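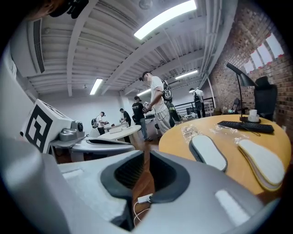

講義資料 第2回 2ページ

カテゴリ:授業・配布資料 > 職場と自動化

前回は工場の歴史をずいぶん駆け足でお話ししてしまいましたので、今日は少しゆっくり、人が手でしてきた仕事を機械に渡すとき、その職場の人たちに何が起きるのかを考えてみましょう(眠くなる時間帯ですが、どうぞお付き合いくださいね)。

題材は靴の中敷きです。丸い木のテーブルに中敷きが載っていて、その後ろに透明な袋がくしゃっと散らばっていますね。袋から出す、向きをそろえる、また入れる。言葉にすれば一行ですが、薄い袋の口を指先で開くあの感じを、機械に伝えるのはなかなか骨が折れるのです。そこで近年は、人が手持ちのグリッパーを握って作業をし、その動きを記録してロボットの学習に使うやり方が広まってきました。指にあたる部分には濃い灰色のフォームのパッドが付いていて、もう一台の上には白黒のマーカーの立方体とカメラが見えます。

さて、中敷きの包装を請け負うマセロ社では、この3月から記録作業を始め、これまでに3853回分の動作を集めたそうです。現場をまとめるヘンドリック・ブラウワーさんにお話をうかがったところ、いちばん戸惑ったのは速さの感覚だったとのこと。長年の包装係ほど手が速く、記録の担当者から「もう少しゆっくり」と頼まれて、なんだか新人に戻ったような気分になったのだとか。わたしはこの話がとても好きで、つい毎年のように紹介してしまいます。

一方で、考えておきたい問題もあります。熟練の手の動きがデータになったとき、それは誰のものでしょうか。マセロ社では記録の時間に手当を付けましたが、出来高で働いていた人からは、283回分の記録と普段の一日の包装とをどう比べるのか、という質問が出ました。立ち仕事の姿勢や、道具の重さによる手首の疲れも、賃金の話に隠れて見落とされがちなところです。

次回までに、身近な職場の手作業を一つ選び、機械に任せたい部分と人の手に残したい部分を、働く人の立場から書いてきてください。分量は用紙一枚、手書きでもかまいません。提出は授業の始めに集めます。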